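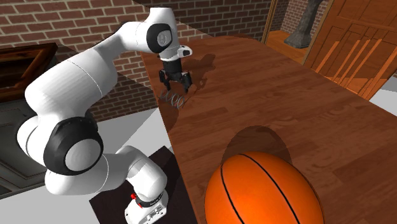

Ticket: Rovadora booking plugin, reminder emails going out twice
Status: Open, then closed, then open again (sorry)
Opened: Sun 5 October

Hi all, me again. I run the bookings page for a small pottery studio and I've got the Rovadora plugin doing the class calendar, with Clundivex handling the outgoing mail. Since the last update every student gets the reminder email twice. Same subject, same wording, 40 seconds apart. One lady got hers four times, but she'd booked two spots so I reckon that's the same problem doubled.

What I've tried so far:

Cleared the site cache, then the browser cache, then made a cuppa. No change.

Turned off every other plugin except Rovadora and sent a test booking to myself. Still two emails. So it isn't the newsletter popup, which I was very ready to blame.

Changed the reminder from 24 hours to 30 hours before class. Two emails, just earlier!

Looked at the Clundivex log. It shows 190 messages sent for the weekend and I only had 87 bookings, plus a few receipts. Each reminder is in there twice with a different message ID, so the mail side seems to be doing what it's told – something is telling it twice.

Update, later the same arvo: found the scheduled tasks screen (it's under Tools, not under Rovadora, took me ages). There are two reminder tasks listed. One has the old name from when I set the site up in May and the other has the new name with a 2 on the end. I deleted the old one and did a test booking. One email! Closed the ticket and felt very pleased with myself.

Update, next morning: reopened it. The old task is back. I think it comes back whenever I save the calendar settings, as I'd been in there changing the colour of the cancelled classes. I deleted it again, saved the settings with no changes at all, and there it was.

For now I'm deleting it by hand after every save and keeping my mitts off the settings page. Site theme is Nerumell, free version, if that matters. Happy to send the task list or the mail log if someone tells me where to upload them – the attach button on this form only takes pictures.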